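Notas para a intervenção: voto local dos residentes estrangeiros, Porkau
(versão de trabalho, falar devagar, beber água)

Abertura
Bom dia, obrigado pelo convite, agradecer à Andside pela sala e pela tradução. Não agradecer duas vezes como da última vez.
Dizer logo ao que venho: a proposta de lei sobre o recenseamento dos residentes estrangeiros para as eleições municipais. Passou na generalidade, está na comissão, volta a plenário em novembro. Ainda dá para mexer no texto. É por isso que estou cá.
Não venho falar de nacionalidade. Repetir isto se for preciso. Na sessão anterior perdeu-se meia hora com passaportes e não era o tema. Quem vota para a câmara não fica cidadão por isso, são leis diferentes, prazos diferentes, balcões diferentes.

Slide 1: o que a lei diz hoje
Residente estrangeiro pode inscrever-se se tiver título de residência válido há três anos seguidos.
"Seguidos" é a palavra que dá cabo disto tudo. Ler o artigo em voz alta, pausa depois de "seguidos".
Quem renova tarde perde a contagem. Quem renova a tempo mas recebe o cartão tarde também perde, dependendo do balcão. Em Porkau contam a data do pedido. No Su, do outro lado do rio, contam a data de emissão. Mesma lei, resultado diferente. Deixar isto assentar.
A inscrição é presencial. Só presencial. Comprovativo de morada com menos de três meses, título original, e um impresso que não está online.
(explicar impresso? só se perguntarem)

Slide 2: os números
São os do levantamento da Vota, não são oficiais, dizer isso antes que digam por mim.
708 pessoas contactadas em Porkau, todas com título válido no dia do contacto.
247 inscritas nos cadernos.
As restantes: uma parte não sabia que podia, uma parte tentou e foi recusada, uma parte não quer e está no seu direito. Não misturar os três grupos!! Na rádio misturei e levei nas orelhas.
Não extrapolar para o país. Se alguém perguntar pela percentagem nacional: não tenho, o levantamento é de um município só.
Limites do levantamento: feito em português e em mais duas línguas, portanto quem não fala nenhuma ficou de fora. Feito à tarde, portanto quem trabalha à tarde também. Dizer isto sem pedir desculpa, é assim.

Slide 3: o que muda na proposta
Ponto a ponto, sem ler o slide.
Artigo 2, contagem do prazo. Cai o "seguidos", passa a "acumulados nos últimos cinco anos". Bom. Apoio sem reservas.
Artigo 4, inscrição à distância. Prevista, mas "nos termos a regulamentar". Sem prazo para regulamentar. Já vimos este filme, a lei anterior também tinha uma portaria que ninguem chegou a ver.
Artigo 5, notificação. A câmara passa a ter de avisar por carta quem cumpre os requisitos. Muito bom, mas carta para que morada? A do título, que muitas vezes é a do primeiro quarto onde a pessoa viveu. Pedir aqui email ou sms em alternativa.
Artigo 7, recusa por escrito. Hoje a recusa é de boca, ao balcão. Sem papel não há recurso. É talvez a alteração que mais me interessa e a que menos se discutiu em plenário. Insistir.
Artigo 9, taxa. Está lá uma taxa de "tratamento administrativo". 700 na moeda local, por processo. Não é fortuna para quem está nesta sala, mas o cidadão nacional não paga nada para se recensear. Perguntar à sala porque é que um paga e o outro não. Esperar resposta. Se ninguém responder avançar.

Slide 4: as objecções
Ser justo com elas, não fazer caricatura.
a) "Quem quer votar que se naturalize." Resposta: são perguntas diferentes. Quem paga a taxa do lixo, quem tem filhos na escola do município, tem interesse na gestão do município hoje, e o processo de naturalização demora o que demora. Reconhecer que é uma posição legítima e que há países que escolheram assim.
b) "Risco de voto duplo." É eleição municipal, a pessoa só pode estar inscrita numa freguesia. O cruzamento de cadernos já se faz para os nacionais que mudam de casa. Mostrar o esquema se houver tempo, senão saltar.
c) "Os serviços não têm pessoal." Esta é séria. Falei com gente do balcão de Porkau e têm razão: dois postos, um deles fecha à hora de almoço. A notificação obrigatória vai trazer filas. Se a lei não vier com verba fica letra morta, ou pior, fica culpa do funcionário. Pedir norma orçamental, mesmo curta.
d) "A comunidade não está interessada." Voltar ao slide 2. Os recusados tentaram, isso é interesse.

Reciprocidade
Vai aparecer nas perguntas de certeza. Estado actual: o direito depende de acordo com o país de origem, lista publicada por despacho. A lista desactualiza-se. Há gente que se inscreve num ano e no outro o país sai da lista e ninguém avisa.
A proposta mantém a reciprocidade. Eu acabava com ela, mas não há votos para isso agora e prefiro gastar o tempo no que pode passar. Dizer isto com clareza, há quem na sala discorde e está bem.
Pedido mínimo: quem já está inscrito não cai durante o mandato. Cláusula de salvaguarda, uma frase, redação já entregue à comissão.

Caso prático (só se estiver dentro do tempo)
Senhora com título há seis anos, trabalha numa padaria, renovação pedida dentro do prazo, cartão emitido com cinco semanas de atraso. Mudou-se de Porkau para o Su. Em Porkau podia votar. No Su disseram-lhe que começava do zero. Sem papel nenhum da recusa.
Não dar nome, não dar rua. Ela autorizou o caso mas não mais do que isto.
Com o artigo 2 novo ficava resolvido. Com o artigo 7 novo teria pelo menos documento para recorrer. Ligar os dois artigos, é o argumento mais forte que tenho.

O que peço à comissão
Apoiar artigo 2 como está.
Artigo 4: prazo de 90 dias para regulamentar, escrito na lei.
Artigo 5: contacto electrónico em alternativa à carta.
Artigo 7: modelo único de recusa, com indicação do prazo e do sítio para recorrer. Em linguagem que se perceba.
Artigo 9: eliminar.
Salvaguarda dos inscritos.
Norma orçamental.
(se só houver tempo para um: o 7. se houver para dois: 7 e 9)

Calendário
Pareceres escritos até ao fim do mês, audições a seguir, votação na especialidade, plenário em novembro. Se escorregar para depois do orçamento, já não entra em vigor a tempo das próximas municipais, os cadernos fecham antes. Mostrar a linha do tempo, slide 6, atenção que o slide 5 saiu e a numeração ficou mal.

Perguntas prováveis
Títulos provisórios contam? Na proposta não. Acho que deviam contar para o prazo mas não para a inscrição. Posição minha, não da Vota.
E candidatos? Capacidade eleitoral passiva fica de fora desta lei. Não abrir essa porta hoje.
Referendos locais? A proposta não diz nada. Silêncio mau, pedir esclarecimento. Meu entendimento é que quem está no caderno vota, mas preferia vê-lo escrito.
Fonte dos números? Folha de metodologia na mesa à entrada, levar cópias que cheguem desta vez.
Quem financia a Vota? Quotas e o apoio da Andside para impressão. Responder direito, sem rodeios, está nas contas publicadas.

Fecho
Agradecer aos serviços de Porkau pela disponibilidade, a sério, receberam-nos bem.
Contacto da Vota no último slide, deixá-lo projectado durante as perguntas.
Quem quiser assinar o parecer conjunto tem a folha comigo, à saída. Assinatura legível por favor, da outra vez metade não se percebia 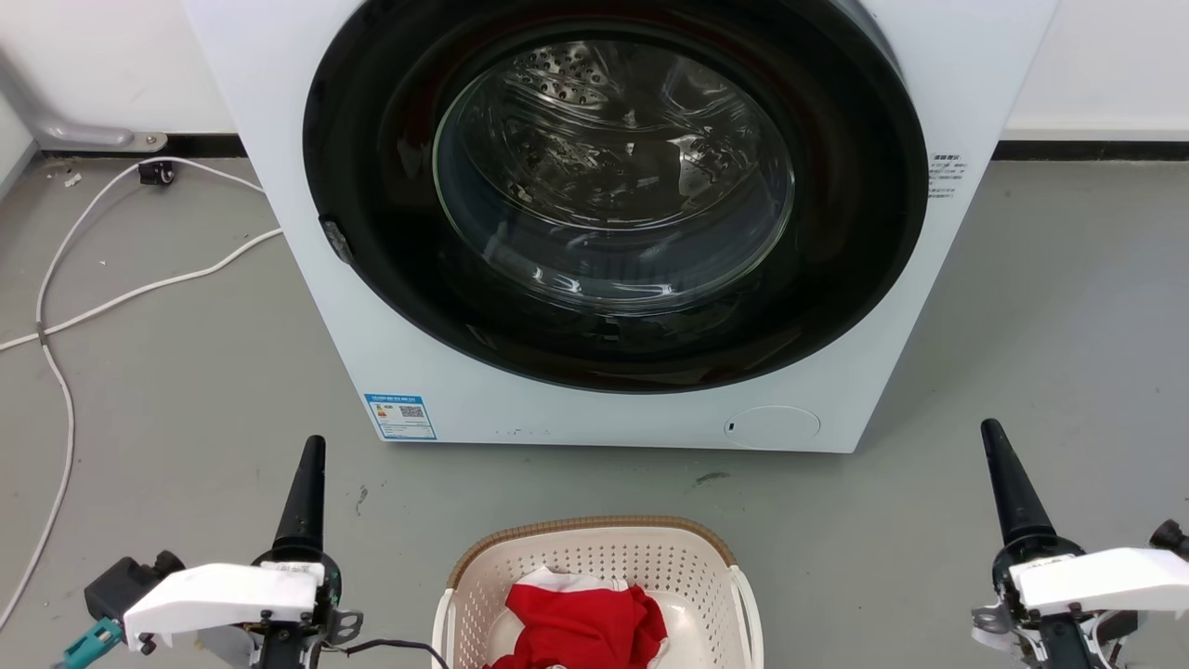 e pôr a função ou a entidade a seguir ao nome, a comissão devolve o parecer se faltar. Aceito também por email até à véspera da entrega, com o mesmo texto, sem alterações, porque juntar versões diferentes dá um trabalhão.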